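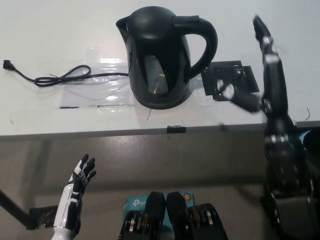

3 min read

July, open day notes, written up the same evening while I still remember any of it

OK so the doors opened at 10 and we had people at the kettle table by five past, which I was not ready for. I still had half a bagel in my hand! Anyway. Notes in the order things come to me.

The kettle demo is the one everybody wanted. I'd have bet on the sorting cell Parry brought (it's fast, it clacks, it has lights) but no, people walked right by it to watch a two-handed robot and a black kettle. I think it's because everyone owns one. A lady from Ninow stood there through three full runs and then told me her grip is worse than the robot's in the mornings.

Kettle stays unplugged, cord out to the left on the plastic sheet with the plug where people can see it. Please keep doing this. I got asked "is it hot?" all morning and being able to point at the plug saved me a lot of talking. The loop in the cord is a pain though, I kept wanting to straighten it between runs and then forgetting whether I'd logged it as straight or looped. Pick one for next time. I vote looped, it's more like a real kitchen.

The plastic sheet: I know why we have it, I still don't love it. It wrinkles, and the wrinkles throw bright patches from the ceiling lights right next to the kettle base. Could we try a matte one? Festach sells mats in 600 mm widths and I think that would do it. Ask before ordering, we may have a roll left in the back.

Speed. We ran the arms at the slow setting for the first group and it was, sorry, boring. Bumped it up for the second group and they liked it much better, but my stills of the right arm are all smeary now. If we want pictures for the Zisero newsletter we need a slow run with no audience. Maybe before opening?

Questions I got and didn't have a good answer for:
Does it know the kettle is a kettle? (I mumbled.)
What does it do if you swap in a glass one?
Why are the two hands different colors, one black and one white? A kid asked that one, and then asked it again louder.
How much does it cost. Every single group.

Somebody write me a decent one-paragraph answer to the first one and tape it up behind the table, please.

Things to fix: the rope barrier needs to go back another step, people lean. The talk is too long, I lost the second group when I got onto calibration. Handouts, we printed 200 and ran out of the English ones by lunch, so print more of those and fewer of the others. Group size of 6 is right for this table, the bigger group couldn't see past each other.

Left the mounting plate where it is, to the right of the handle. Don't move it, I want the same layout when I redo the slow run tomorrow. Batteries are on charge, sheet needs a wipe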